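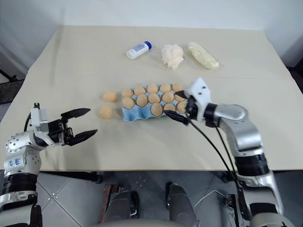
So eggs were my idea, and I take full blame! Glenys Gittins wanted us to stick with blocks for our Osia project, but I kept saying a learning system should see something it can't just squeeze.

We recorded 78 egg carton demos, with me driving both arms and Dilwyn Beddoe resetting the table between runs (he got very fast at it). The right gripper steadies the carton while the left one goes for the loose eggs. I threw out 3 runs where I let go of the carton too early, and kept the clumsy ones where I missed and tried again, so the policy gets to see a recovery or two.

That leaves 75 for training. Dilwyn thinks we should label the retries separately. I'd like to train once without labels first, then compare. Scripts are in the Jirnis folder, and the resets still need writing up.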